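Freeing storage on a Morkis phone before a system update

The update needs 280 MB free on internal storage. Space on a memory card does not count.

1. Open Settings, then Storage. Note the free figure.
2. Tap Cached data and confirm.
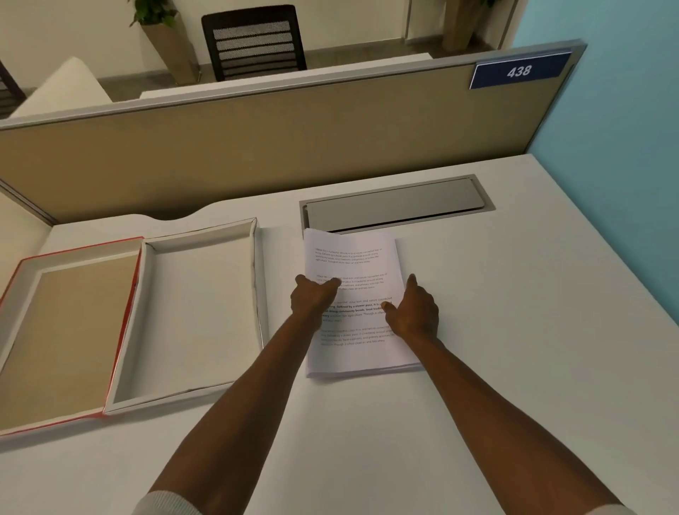

Both hands on the printed sheets.

3. Move photos to the card. Leave the Downloads folder until last.
4. Restart and check the figure again. If it is still under 280 MB, remove unused apps, largest first. 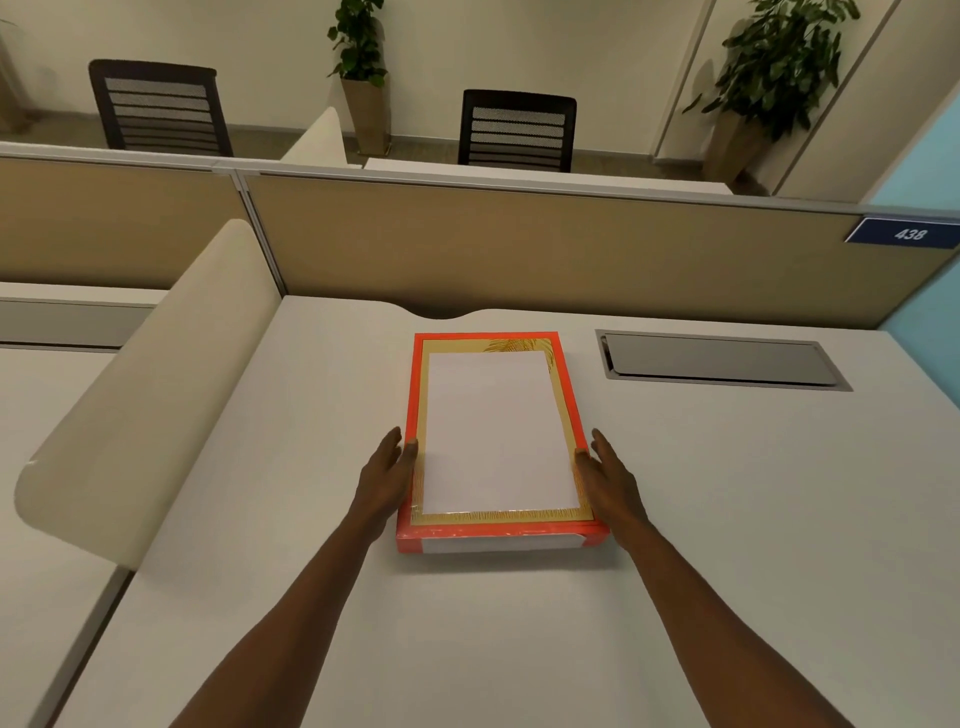
Certificate frame with a gold inner mat, flat on the desk.

5. Charge the battery fully and run the update.

Related
Moving contacts to a Losine handset
Resetting a forgotten screen lock

This site uses cookies. Accept | Settings
© Gistham | Contact | Back to top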